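Isstead Neighbours' Group — minutes, Monday, February 23, 2026
Item 2: our visit to the Cokirura open day
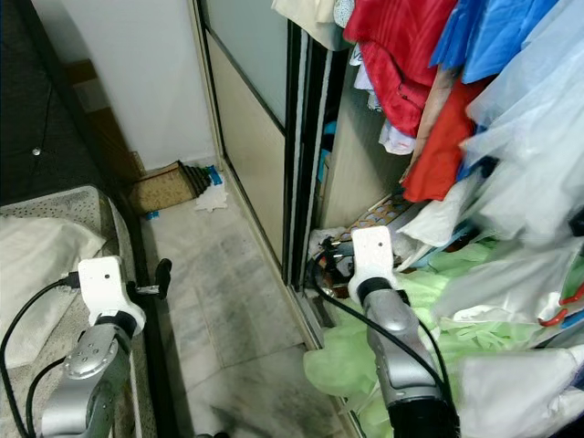
I took the notes again, so blame me for the spelling! Jihad Saab told us the Costier demo was the pick of the day, and I agreed — two arms in a real bedroom, one of them right in among the clothes at the bottom of the wardrobe. Jihad asked about price and got a brochure. Agreed we'd ask Cokirura about a second visit. I'll email them.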